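Reltell Place Names: README

March 2, 2020

Reltell is a table of street, lane and field names from two neighboring towns, Sudville and Wastirberg. It has one row per name, 469 rows in all. The names come from old town maps, tax rolls and a box of index cards left over from an earlier local history project.

## What is in the download

- `names.csv` - the main table
- `sources.csv` - one row for each map, roll or card set
- `changes.txt` - edits since the November release

Both tables are UTF-8 with commas between fields. Dates are years only. An empty cell means the source says nothing, and a question mark means the source says something I could not read.
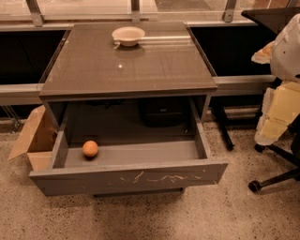
The columns in `names.csv` are `id`, `name`, `town`, `kind`, `first_year`, `last_year`, `source_id` and `note`. The `kind` column takes one of 8 values: street, lane, path, square, bridge, field, wood or other. I used "other" for a few names that turn up on one map with no line or boundary next to them. If you can place any of these, please send a correction.

The `first_year` column is the year of the earliest source that shows the name. It does not tell you when the street was built or when people began using the name. Some of the Wastirberg lanes are surely much older than the first map that bothers to label them.

## Spelling

Spellings in `name` follow the latest source. Older forms go in `note`, separated by semicolons. The Sudville clerks changed their minds a lot about double letters, so search loosely. Mill Lane and Mills Lane are kept as separate rows until someone can show they are the same road.

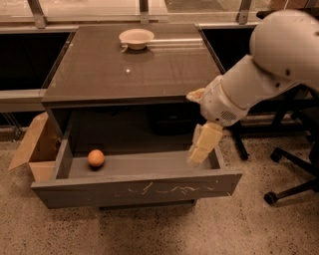

Tkachuk
Maintainer, Reltell

## How the table was made

I typed every entry by hand from scans, then checked it against the scan on a different day. The index cards were the slow part. There are around 4,000 of them and most repeat each other, often with the same mistake copied along - a card that gives a wrong year tends to have several relatives.

Where two sources disagree on the town, I went with the map over the card.

## Known problems

- Field names east of the river in Wastirberg are thin. The map for that part is torn.
- Version 2 of the table dropped the old `parish` column. Scripts that read columns by position will need a fix.
- Some `last_year` values only mean that I stopped finding maps.

## Use

The data is free to use and share with credit to Reltell. The scans are not included and belong to the archives that hold them. Corrections are welcome as plain text, with the row `id` and the source you are relying on.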